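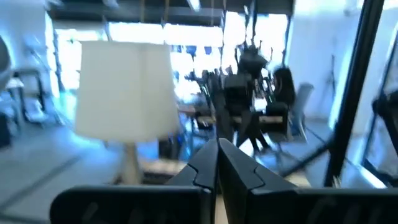 Wrist cam view, new fingers nearly closed, lamp up next 💡

**1/** Okay friends, gripper week continues! Geeta Garg and I have been swapping fingers on the same arm, and I promised you all a proper comparison, so get comfy (you know how I am).

**2/** The ones in the photo are the Kindenus set, black plastic with that jigsaw profile on the inner faces. I love how they tuck into each other when they close. The Rokance pair we ran before has plain flat pads, and skinny things kept rolling right out of them.

**3/** So, the lamp. A boxy shade is a rotten thing to grab, and the base is slender, so we go in low and close slowly. With the notched fingers I'm getting a much calmer grip, though I did have to bring the closing speed down from 3,000 to 2,467 in the controller. Those are the controller's own units, please don't ask me what they are!

**4/** My one gripe is the wrist camera. All those windows behind the table blow it right out, and any quick move turns to smear. Umesh Lodhi says lock the exposure and stop whining, which is fair, and I'll try it tomorrow.

**5/** If anyone has run the Bansal fingers on something tall and tippy, please tell me how they did! I'd love to borrow a pair before March.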